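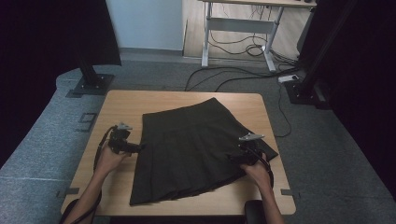
Barre class after a long break, which studio and how often?

skaltwood_mover
February 2026

Good evening to all. I made barre for two years in my old city, then I stopped when we moved. Now I live near the Rorngate side and I want to start again. There are two studios I can reach by bus, Dutow Barre and the Demissie studio. Dutow is asking 90 dollars for the first month without limit of classes. Demissie sells only packs. My questions are: is it too much to go four times a week at the beginning, and do I need the socks with the rubber points, or can I be barefoot? My calves were always the weak part.

3 comments

demissie_regular

I go to Demissie since January of last year. The socks are required there, at Dutow I do not know. You can buy them at the desk but they are cheaper in any sports store. Four times is too much in my opinion. I would take two classes in the first two weeks, then three. The class at Demissie is 47 minutes plus the stretching, and the part at the bar for the calves is long. When it becomes too strong you can lower the heels and continue with the arms, and the teacher will not correct you for this.

Please check also the bus. The last one from the Rorngate stop leaves before the late class is finished, so I must walk nearly 30 minutes home or ask for a ride.

Helpful (12)

plie_and_coffee

dutow. the music is better

Helpful (2)

quietheels

If you think you will go more than twice a week, the month at Dutow is the better price. Ask before you pay if it renews by itself. Mine did, and I had to write to them two times to stop it.

Helpful (7)

Share (5)

Related
Grip socks, which size if I am between two?
Pilates or barre for a stiff lower back
Is the Skaltwood gym open to guests?
Sore calves two days after class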